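## Section 4: Your first brick sort

Okay, you've got the arms bolted down, the cables plugged in and the Flitgate app talking to everything. Now for the fun part! I wrote this section for the Tamuno two-arm kit, because the sheet that comes in the box skips right over it, and I burned most of an evening figuring it out at my own kitchen table.

Sorting toy bricks by color is the starter job that Sokex loads onto the kit. You can swap in your own objects later (Section 6), but please do bricks first. They're cheap, they don't roll, and they forgive a bad grip.

**What you need**

- A tabletop with some elbow room
- A bin or tub for each color you plan to sort
- A pile of chunky bricks in red, yellow and green. Skip the tiny ones for now.

**Steps**

1. Open the app and pick **Jobs > Color Sort**. Leave grip force at 150. I know it's tempting to crank it up, but hold on, I'll get to that.

2. Put your bins down first and drag the colored boxes on the app's map so they line up with the real ones. If you bump a bin afterward, you have to do this over (ask me how often I've done it over).

3. Spread the bricks out on the table. Mix the colors up, and let some of them land on their sides or upside down. The kit learns more from a messy pile than from a tidy row.

4. Tap **Wrist View** and check the picture from each gripper. You want both fingers in sight at the bottom of the screen. If you're missing one, loosen the camera clip, turn it a hair and snug it back up.

5. Put your drinks somewhere else, press **Start**, and keep a hand near the stop button for the first few picks.

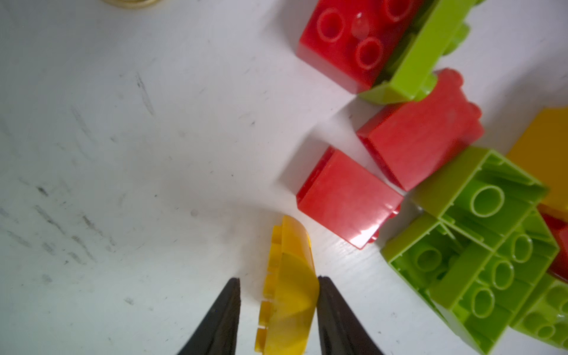
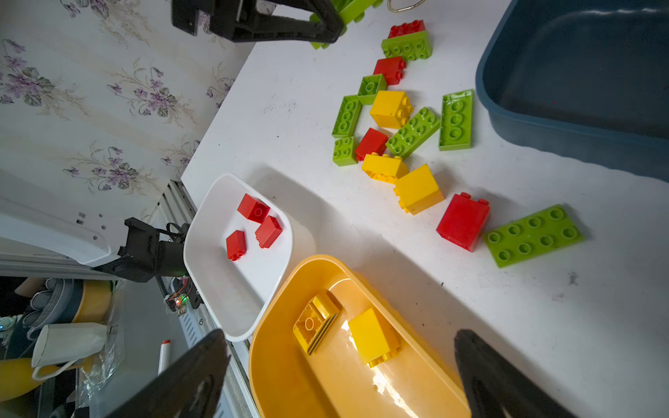
6. Let it run until the app says **Round complete**. My first round took 139 seconds and I watched every one of them like it was the big game.

7. Dump the bins back onto the table, stir, and run it again. I'd do 2 more rounds before you change any settings at all, so you know what normal looks like on your table.

> **Caution:** Don't reach in while an arm is moving, even to rescue a brick that's headed for the floor. Press stop first. The fingers come to a point and they pinch!

> **Note:** Glossy bricks under a bright lamp can throw off the color reading. When mine started calling yellow "unknown," I moved the lamp to the other side of the room and it quit complaining.

**If it keeps dropping bricks**

Raise the grip force a little at a time, and stop at 175. Past that, the motors on my kit got warm and started to whine, and the drops didn't get any better. Wipe the finger pads with a damp cloth too. Sheila Sowerby over at the Hosesville maker club told me to try that before touching the settings, and I wish I'd called her sooner.

**If both arms go for the same brick**

Go to **Jobs > Zones** and slide the center line until each arm has its own half of the table. Save, then press **Home** on both arms before you start the next round.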